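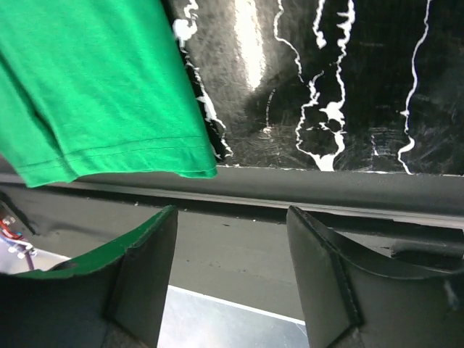
I've kept my portfolio in a homemade spreadsheet for 15 years, and I was fond of it, wobbly formulas and all. So it took some nudging before I gave the Wisulum rebalancing planner a fair try (the paid version, 38 dollars a year), and I'm so glad I did!

You type in your holdings and the mix you're aiming for, and it tells you how far each fund has drifted and what to buy or sell. I set my band at 5 percent, and in November it flagged my bond fund well before I'd have noticed. My favorite part is the new money page, where you enter, say, 1000 dollars and it splits the deposit so you hardly have to sell a thing. 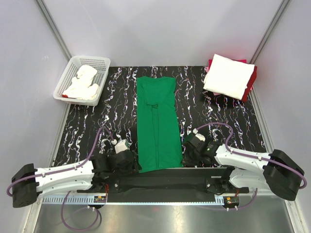

Jurnier Savers Club, Reviews Desk

Now for the grumbles. It won't link to my broker, so I still type in balances by hand, usually over my morning coffee, and the tax notes are thin if you hold funds in a regular account. The help pages are friendly, though a bit short. Still, I've renewed, and the old spreadsheet is only there for looking up dividends.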